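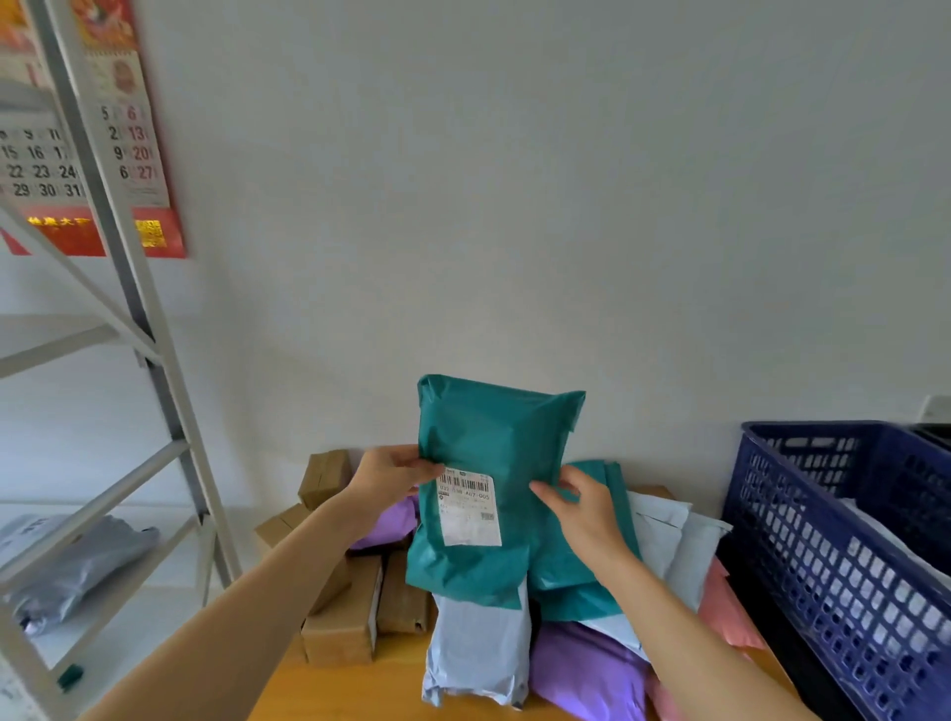

Herkska Opens Parcel Handling Line to Visitors

2 min read

DEVHOLM – Herkska will hold an open day at its Devholm site in March, giving retailers, carriers and local residents their first chance to see the Kashyap sorting robot at work. Doors open at 10 a.m. and admission is free.

Visitors will follow mixed parcels, both cardboard boxes and soft plastic mailers, from the packing table to the outbound crates. Staff will first sort a batch by hand, checking each shipping label. The Kashyap robot will then be given a batch of the same size.

"Soft mailers fold and slide, and the barcode is rarely where a machine would like it to be," said Trilok Sandhu, head of operations at Herkska. "We want our guests to see the manual work and the automated work side by side, and to put their questions to the people who do both."

The robot was developed with Trakesell, whose engineers will be present throughout the day. The Devholm site handles 4,000 parcels on a normal working day, of which 600 currently pass through the Kashyap line.

Ulises Valderrama, project lead at Trakesell, will give a short talk on label reading at 2 p.m. Seating for the talk is limited to 66 and must be reserved in advance through the Herkska visitor desk. Children under 7 must stay with an adult at all times.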